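Bins with sloped sides for small parts, worth it or not?

kenarent_dar
Posts: 40

I am redoing the shelf over my bench and need to pick containers for odds and ends. Caps, plastic fittings, toy bricks the kids leave around, bits of tubing. Right now it is all in shoe boxes and I can't find anything. I looked at two kinds. One is the straight-sided tote that stacks. The other is the open gray bin with sloping sides and no lid. The sloped one takes more shelf at the top than it gives back at the bottom. Does anyone use them for small stuff, and do you regret it?

Darren

MorenikeN
Posts: 212

I have three of the sloped ones and would buy them again. You can get your hand down the side and under things. With a straight wall the small pieces sit in the corner and you end up tipping the whole box out on the bench.

They don't stack with things in them unless you get the kind with a lip, so plan the shelf for that. Mine sit in one row.

edet_workshop
Posts: 871

I disagree. For small parts you want small drawers. A big open bin is where parts go to get lost, sloped or straight. I had one for two years and all it did was collect dust and stuff I should have thrown away. Get a 20 drawer cabinet, label it, done.

MorenikeN
Posts: 212

Drawers are fine if you know what you have. He said odds and ends. I'm not labeling a drawer for one cap.

kenarent_dar
Posts: 40

Drawers are out for now, the shelf is too shallow for the cabinet I priced. Does color matter? Everything I can find locally is gray.

AmarachiA
Posts: 58

Color matters more than the shape if you ask me. I sort donated toys and craft supplies, and whatever goes in the bin has to show up against the bottom. White was bad for us because half of what comes in is white or clear. Black hides screws. Gray is okay for most things.
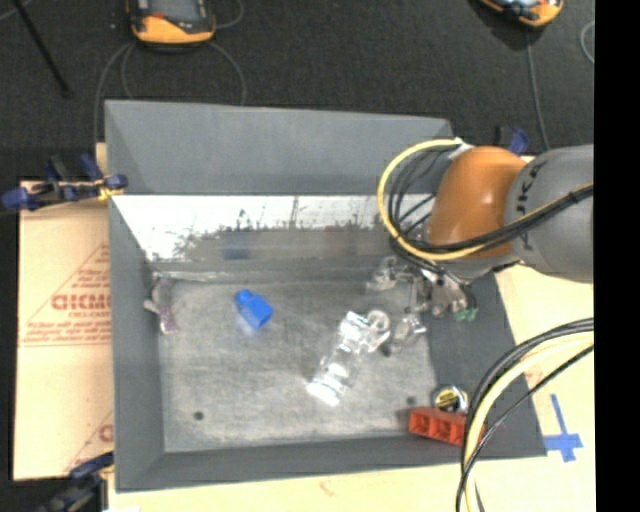

My rule with gray is that bright things can go in loose and clear things can't. A red block or a blue plastic piece you will find from across the room. Clear pieces are another matter, the gray floor shows right through the middle of them and all you have to go on is the shine. The same goes for crumpled bits of see-through material near the wall. I put clear parts in a shallow tray lined with dark felt and have not had trouble with them.

The bottoms get scuffed up too. Doesn't hurt anything, but pale streaks on gray make it harder again to spot something clear. I wipe ours out with dish soap every June and that takes care of the dirt but not the scratches.

edet_workshop
Posts: 871

Or you could put the clear parts in a drawer.

AmarachiA
Posts: 58

A tray is a drawer with no cabinet, so I think we agree on that part.

nayeli_p
Posts: 9

Cut a piece of shelf liner to fit the bottom and swap it when it wears. Cheaper than a new bin. I would stay away from the ribbed kind, little round things get stuck in it.

kenarent_dar
Posts: 40

Thanks all. I'm getting two of the gray sloped ones and a tray for the clear fittings. Nayeli, did you glue the liner down or just lay it in?

nayeli_p
Posts: 9

Just laid it in. Cut it a little big and it holds itself against the sides.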